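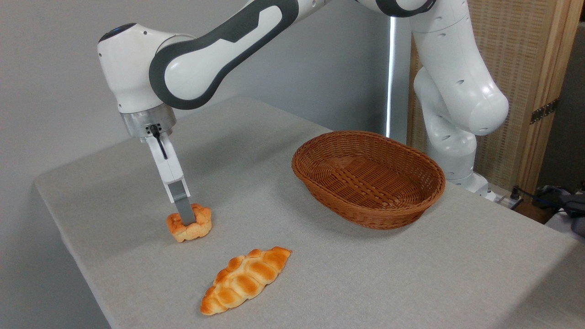 Bolden Bakery, Scanlon Street
Minutes of the monthly staff meeting, July
Thursday, 2:15 p.m., upstairs break room

Present: packing (both shifts), ovens, dispatch, shop counter, office. Apologies from two drivers.

1. Minutes of the last meeting
Agreed, with one correction: the new rack wheels were for dispatch, not ovens.

2. Robot arm for basket packing
The office reported on the trial. The arm picks up rolls and puts them in the gift baskets for the Hatance order. It handled 1238 rolls over the trial, and 11 were set aside with finger marks in the crust. Knotted rolls are harder for it than plain ones. Plaited loaves will stay with hand packers for now.

Packing asked whether hours would be cut. The office said no hours change before the end of the Hatance contract, and any change after that will come to this meeting first. Packing asked for this in writing. Agreed.

The early shift said that standing by to clear stops is more tiring than packing, as you can't get into a rhythm or talk to the next person. They asked to swap every hour. Agreed, starting next week.

The late shift asked who is to blame when a marked roll reaches a customer. The office said it will not be counted against the person on the station. Final check of each basket stays with a packer.

Ovens noted that the arm needs rolls laid out apart on the cloth, and that this job has fallen to them without being discussed. Roughly 500 rolls a day would be involved. Left open. Ovens and packing to bring a proposal.

Training: Aselero, the supplier, will run a second session for anyone who missed the first. It will be paid time. The stop procedure is to be posted in English and Spanish.

3. Shop counter
Card reader is still dropping out. Office to call again.

4. Other business
Locker keys: two missing. The break room fridge will be emptied on Thursday evening.

Meeting closed at 3:05 p.m.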